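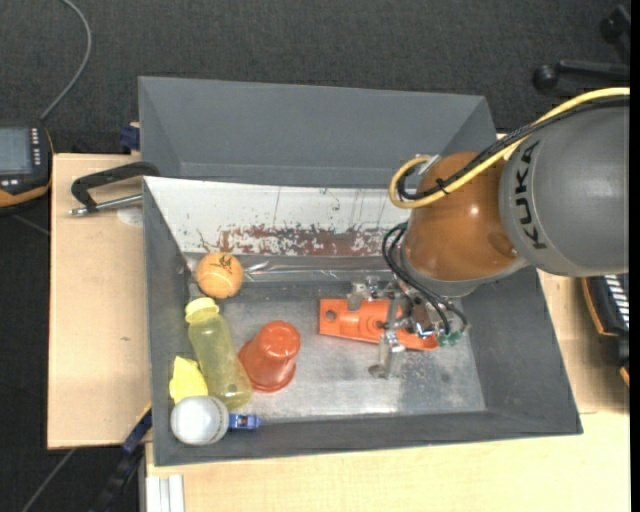
Figure 4.1 A KUKA arm over the front bin at the Brellwood open day.

Chapter 4
Picking Things Up

I learned more about grasping in one February morning at Brellwood than I had in a whole semester of drawing free-body diagrams, and I want to start this chapter there (the diagrams are coming, don't worry).

Brellwood opens its lab to visitors every February. Kirsten Kragh was running the bin-picking bench that morning, and she had drawn quite a crowd - high school kids, mostly, plus a few parents and me with my notebook. Two gray bins, one robot arm, and a pile of stuff you could find in any garage: a couple of balls, a bottle, a plastic cup, a little blue toy vehicle. The kids wanted to know when the hard part would start. Kirsten laughed and told them they were looking at it!

Look at the bottle in Figure 4.1 for a moment. It's translucent, and it's lying at a tilt on a shiny metallic floor. You and I see a bottle right away. A depth sensor may see a smear, or a hole, or the floor underneath. Now look at the red-orange cup leaning next to it. If the fingers come down on the bottle, how close do they get to the cup? And what about the white ball in the corner, with walls on two sides of it? Where would you even put the second finger?

I asked Kirsten which object she would least like to be given. She picked anything round in a corner, and then changed her mind and said anything see-through, and then a boy in front of me asked if the robot could pick up his shoe, and I never did get a final answer.

Her colleague Ásdís Ingvarsson had the planning software, Lindenik, up on a laptop at the next table. For each attempt it drew up 400 candidate grasps, scored them, and threw nearly all of them out. She let us scroll through the top 30. Some looked sensible to me and some looked downright silly - and the silly ones weren't always at the bottom of the list! We'll come back to why in Section 4.3, when we talk about scoring.

Before you read on, pick one object in the figure and sketch where you would place two fingers on it. Mark which way each finger pushes. Keep the sketch handy, because you'll need it for Exercise 4.2.

4.1 What Counts as a Grasp?

Let's begin with two fingers and a block. Each finger touches the block at one point and pushes on it with some force.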